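Plarkow White Table, Long Version: Four Months In
Reviewed by Elaheh Kazemi
Filed under: Tables and Desks

I bought the Plarkow table in April to replace two folding tables that never stayed level with each other. It gets used for meals, for sorting, and for anything else that needs a flat surface. I paid full price. Plarkow did not send it to me and does not know I am writing this.

Delivery and assembly

It came in two boxes. The top is one piece and needs two people to get through a normal door. Esmaeil Bagheri helped me carry it up one flight of stairs, and we had to turn it on its long edge at the landing. The legs bolt into metal plates that are already fixed to the underside. There are 4 bolts to a leg and a hex key in the bag. The hex key is soft and started to round off by the third leg, so use your own if you have one.

Assembly took 27 minutes, including the time I spent looking for the instructions, which were taped under the top. One leg has an adjustable foot. I would have liked that on all of them. My floor is not flat and I still have a folded piece of card under one corner.

The surface

The finish is smooth with very little shine. Pens and keys have not scratched it. A box knife did, when I was opening a parcel, and the mark is short but it is there for good. Plarkow says not to cut on it and they are right.

Coffee wipes off if you get to it the same day. Turmeric left a faint yellow patch that took two rounds of baking soda and is now nearly gone. Dish soap and a damp cloth cover everything else. The leaflet lists the maximum load as 200 pounds. I have not tested that, but I have leaned on it hard while changing a bulb and it did not creak.

White was the cheapest color when I ordered. It shows crumbs more than the Caron table I had before, which was a speckled gray, but it is easier to find small things on it. I lose fewer screws.

Space on top

Depth was my main question before buying, and the product page only shows the table with a vase on it. A big black case can stay at one end and there is still room for dishes.

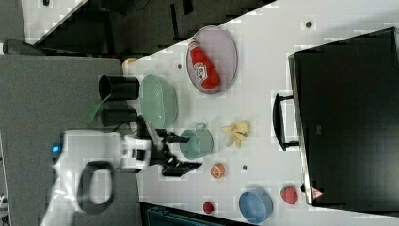 Everyday Use

A plate with a ketchup bottle laid across it, a teal mug, a mint-green bowl and a black cup all fit alongside the case. The oval plate has a raised rim, so it takes up more room than a flat one. Long utensils are the weak point. The green spatula sticks out past the edge, and anything set down like that is easy to catch with a sleeve. I now try to turn handles inward.

The corners are square. If you have small children, buy corner guards separately. The foam ones from Trastero stuck well and came off without pulling at the finish.

Compared with the Peterholm

I also looked at the Peterholm, which has a drawer and costs more. The drawer is shallow, and the frame around it takes up knee room. I sat at one in a store and my legs touched it. If you need storage, that may be a fair trade. I went without.

Returns and parts

I wrote to ask for a second adjustable foot. The reply came in two days, the part came the week after, and there was no charge. It did not fit the thread on my leg, and I am waiting on another one.

Rating: 4 out of 5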